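Re: [omel-residents] Couch cushions sagging after two years
From: Eduardo Lacson
Date: December 11, 2024

> We bought the three-seater in August two years back and the middle
> cushion has gone flat. The seat feels like it tips toward the back
> now. Is it worth getting new foam cut, or is the frame going? The shop
> only wants to talk about a replacement. Also, does anyone know if
> the covers can be washed?

I had the same trouble with ours, so I can tell you what I did.

Take the cushions off first and press down on the deck with your hand. If it gives a lot in one spot, the problem is the webbing or a spring and new foam won't help much. Ours had a clip that had come off the rail. I turned the couch on its back, pulled the staples out of the dust cover along one side and hooked the spring back in with pliers. Wear gloves for that.

If the deck is firm, get foam. Limsakul cut mine from the old cushion as a pattern and charged 152 for the set with the batting wrapped on. Jelora quoted 69 per cushion without batting. Ask for high density and have it cut a little oversize – half an inch each way fills out the corners.

On the covers, look for the tag inside the zipper. A W means water-based cleaner is fine, an S means solvent only. Neither one means you can put it in the machine. I washed one of mine cold anyway and it shrank enough that getting the zipper closed was a two-person job.

I would leave the shop out of it unless the frame is cracked. Bristia gives 4 years on frames, but you need the receipt.
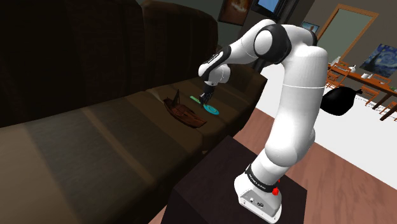 One more thing on the foam – let it air out for 2 days before you put the covers back on. The smell goes away faster that way.

Eduardo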